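Questions from the floor: the arm on the kitting line
Posted January 4, 2024, by the shop stewards at Strobel, Skallau plant

Why is this page separate from the company's?
The company's FAQ was written with Resport, who sell the arm. We wanted answers from people who will stand next to it.

What is it supposed to do?
Handle small parts at the kitting tables. Right now 60 of us do that by hand over three shifts. Management says the arm will take the "dull" share. We asked for a list of which tasks are dull and have not received one.

Will anyone lose their job?
The letter says no layoffs "as a direct result." It says nothing about temps, or about filling jobs when people retire. Until it does, read it as a promise with holes in it.

How fast is it?
The sales sheet promises 300 picks an hour. The Rumberg plant gave us their own number, which was 200, with a person nearby to clear jams. That person was not in the sales sheet either.

Has anybody here seen it work?
We have seen the simulation. It uses a toy vehicle in place of our parts, and we were told the motions carry over. Maybe they do. Our bins are greasy and the labels peel. 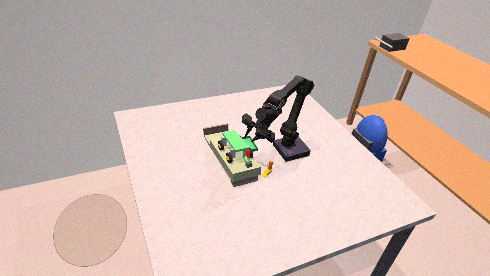

From the simulation: the arm reaching over a small green tray beside the toy vehicle.

Who fixes it when it stops?
Line leads, after a training course of 48 hours. Pay for the extra duty is "under review." Don't sign up before there is a figure on paper.

Can I refuse to work beside it?
You can refuse unsafe work, same as always. Tell your steward first and write down the time.

Will it record how fast I work?
Resport says the system logs only the arm. We asked to see the log and were told in January that it is confidential. We have asked again, in writing.

Where do I send a question?
Put it in the box by the time clock. Names are optional.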